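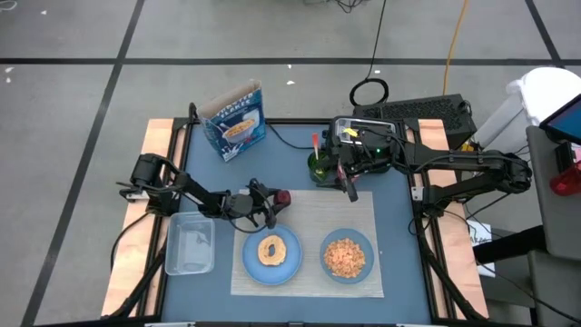

Setting up a breakfast routine on the Tramomari two-arm kit

If you've just unpacked the Tramomari and you're wondering what to teach it first, I'd go straight to breakfast. Two plates on a placemat, one donut, one helping of Frosted Flakes. It makes a terrific first project - small enough for a weekend, and you get both arms working on different jobs right away!

I've had the kit since May and this is the routine I keep coming back to.

What you'll need

The kit with both arms, a cereal box, a donut, a rectangular clear plastic container, two round plates, a woven placemat and a small cup. Blue plates are my pick because orange flakes show up so nicely against them.

Step 1. Mount the arms

Put one arm on each side of the table, facing each other. I bolt the bases to wooden boards that stick out past the table frame, which leaves the whole tabletop free for food. Tighten everything, move each arm by hand through its full reach, then tighten again. (Mine had loosened a little the first time.)

Step 2. Lay out the table

Placemat at the lower center, plates side by side on top. The cereal box stands at the upper left and the donut container goes to the left of the placemat, under the left arm. The cup can sit near the box. Once you like the layout, mark the corners of the placemat with a pencil so you can put it back in the same spot.

Step 3. Teach the donut first

Open the Stemstead app, choose New Task and record 10 runs of moving the donut from container to plate. Go slowly on the grip! A crumbly donut needs a much lighter squeeze than the default, so I set grip force to 2 and leave it there.

Step 4. Teach the cereal

Open the box all the way and fold the inner bag back before you start. Tilt, pause, tilt a bit more. My friend Su-bin Bae pours in one smooth motion and hers looks lovely, but I found the pause much easier to repeat. Keep the pour low over the plate.

Step 5. Run it and tweak it

Play back each task by itself, then join them. If the arms crowd each other in the middle, add a short wait to one of them. I ended up with 100 recorded runs in all, which is more than you need, but I was having fun.

What I'd like to see improved

The cables are short on choices for routing, and the app takes a while to save long recordings. The manual also skips grip force almost completely. Those are real gripes, but I'd still buy the kit again. Next up for me is getting a spoon onto the placemat, and I'll post the settings when it works.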